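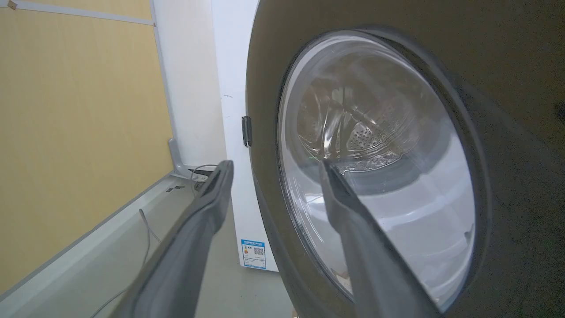
Subject: Re: [shared-laundry] Musty front loader, what are you all doing about it?
Date: February 28, 2023

Hi all,

I've been meaning to answer this one all week and kept getting distracted by, well, laundry. Original message first so people on the digest can follow along:

> We moved into our unit in June and inherited a front loader with the place.
> It washes well enough but the towels come out smelling like a wet dog, and
> I've found bits of what looks like shredded paper stuck in the drum more
> than once. I've tried vinegar, I've tried bicarb, I've tried both together
> (fizzy, fun, did nothing). Is it the machine or is it me? Do I need to get
> someone out? The quote I got was more than I wanted to spend on something
> I didn't even choose.

Okay, so first of all, it's very unlikely to be you, and please don't pay for a call-out yet! Ours went through the same thing and I got it back to decent without anyone coming near it.

The towels thing is nearly always the door seal. Pull the rubber back with your fingers, right down at the bottom where the fold is deepest, and have a look with a torch. The first time I did ours I nearly gave up on owning clothes. Grey slime, a hair tie, a good wad of fluff and one very sad sock that had been missing so long I'd thrown out its mate. I wiped the lot out with an old face washer and hot soapy water, then went round again with a bit of diluted bleach on a rag, left it 12 minutes and rinsed it off. Don't do the bleach anywhere near your vinegar, please, those two are not friends. Rinse well and pick one.

Then the paper bits. If they're pale and a bit crumbly it's almost certainly tissues from a pocket, and they love to hide around the lifters (the raised paddles inside the drum that pick the clothes up and drop them again). You'll get some along the edge where the paddle meets the drum wall and more stuck over the little holes. Wait until everything is bone dry, then go in with a soft brush or the skinny vacuum nozzle. If you try it wet you just smear it into paste, ask me how I know. Turn the drum a bit by hand as you go, because there's always another paddle you haven't done.

After that, the filter. Ours is behind a flap down the bottom at the front. Put a baking tray under it and an old towel under the tray, and open it slowly, a quarter turn at a time. I got 14 cents out of ours, in two coins, along with something that may once have been a shopping list. If your flap won't budge, check the manual before you go at it with a screwdriver. I didn't, and I now have a flap that's held on with tape.

Once all that's done, run it empty on the hottest cycle it has. I used a sachet of the Jinex cleaner from the supermarket, and I've used the Condov tablets as well, and I couldn't pick between them except that the Condov ones smell like a swimming pool for a day. The hot cycle on ours takes 68 minutes, so put it on before you take the dog out or whatever it is you do.

Things I changed afterwards:

Half the detergent. I'd been filling the cap to the top for years like a goose. The water here is soft and I'm down to barely a couple of spoonfuls.

No softener on towels, ever. They come out a bit rougher for the first few washes and then they're fine.

Door left ajar between loads, and the drawer pulled out too. If you've got toddlers or a cat this needs some thought, obviously. Our neighbours hook theirs with a bit of elastic so it can't swing wide.

A quick wipe of the glass and the seal after the last load of the day. I keep a cloth on a hook next to the machine and it's the only reason I remember. The bottom of the glass is where ours goes cloudy first, so I give that a proper rub, and a bit of white vinegar on the cloth does take the film off. See, it's good for something!

If it still pongs after two hot cycles, I'd be looking at the drain hose. Ours had a sag in it behind the machine and water was sitting there between washes. I hitched it up with a cable tie and spent the rest of the afternoon feeling very pleased with myself.

Oh, and for the towels you've already got, soak them overnight in hot water with a scoop of plain oxygen bleach, then wash as usual and get them out on the line in full sun. I wouldn't bin them, even the dreadful ones.

Does anybody know if the Prekska seals fit the older machines, by the way? Ours has a small tear near the top, nothing leaking so far, but I've seen them listed for under 100 dollars and I'd sooner have one in the cupboard before it goes.

Let us know how the seal looks once you've been in there. Gloves on!

Cheers from the damp end of the street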